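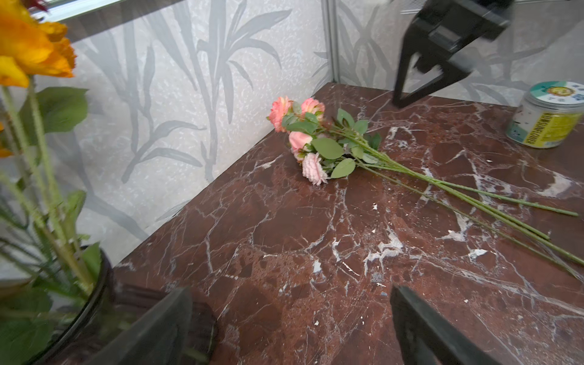 Why would anybody go all the way to Drumisden and then sit on a bench for two days, a reader wanted to know after my last post, when there's a perfectly good coast road and a boat out to the seal rocks? She had done the whole loop in a long weekend and felt she'd seen it. Fair enough! I've been chewing on that comment for most of January, and my answer has gotten long enough that it needs its own page.

I like staying put. I used to be a terrible one for the loop (I once slept in five towns in five nights and could not tell you today which one had the good bakery), and I came home from those trips with a full camera and a kind of blur where the vacation should have been. What I remember best is parking. Parking, and hauling my bag up other people's stairs, and eating crackers in the car at nine at night when every kitchen in town had closed.

So when I booked Drumisden I booked one room, over the hardware store, for the entire stay. No car. The bus from the train station takes its time and stops at what seems like every mailbox on the way, and I loved it. By the second morning I knew the lady at the grocery opened late on account of her dog. By the third I had a bench. It looks at the harbor wall and a pile of rope, and I would not trade it for the seal rocks, which I'm sure are lovely.

Now, I know what people say, because I've said it myself: you've spent the money to get there, so you should see as much as you can. I had the Matik app on my phone, the one that plans your days for you, and it was very worried about me. It kept offering me the lighthouse. It told me I had 29 things saved nearby and had visited 2 of them. There's a little ring on the screen that fills up as you go, and mine stayed almost empty, and for a day or so I felt guilty about a ring! I turned the notifications off somewhere near the fish shop and my shoulders came down an inch.

I'm not against planning. I'm the person who reads the ferry timetable for fun. And there are places where I'd tell you to move along, like Lindholm, where I stayed a week and ran out of things to look at by lunchtime on Tuesday (sorry, Lindholm, the soup was great). A slow trip to the wrong town is just a long wait. You also need the kind of company that can stand it. My sister would have rented a bike by breakfast and been in the next county.

But I do think the loop has gotten out of hand. The Broltivent tour buses come through Drumisden and stop for as long as it takes to buy a magnet. Everybody piles off, everybody photographs the same blue door, and they're gone before the coffee has cooled. I talked to a couple from one of them who thought they were in the town before it. They were having a nice time, they really were, and I don't want to be snooty about that. Some people have one week a year and bad knees, and a bus is a wonderful thing. I'd only say the town gets very little out of it besides the magnet money, and I suspect the passengers would have been happier with half the stops.

The other complaint is cost, and there I'll argue. My room came down by 300 for booking the longer stay, which paid for nearly all my dinners. I spent nothing on gas. I went back to the same café so often that I stopped getting a menu and just got whatever was in the pot.

I did walk out to the lighthouse in the end, on the last afternoon, because it had quit raining and I'd finished my book. It was shut. I had a sandwich on the step and walked back the long way, past the boatyard, and I'm already looking at the same room for next fall.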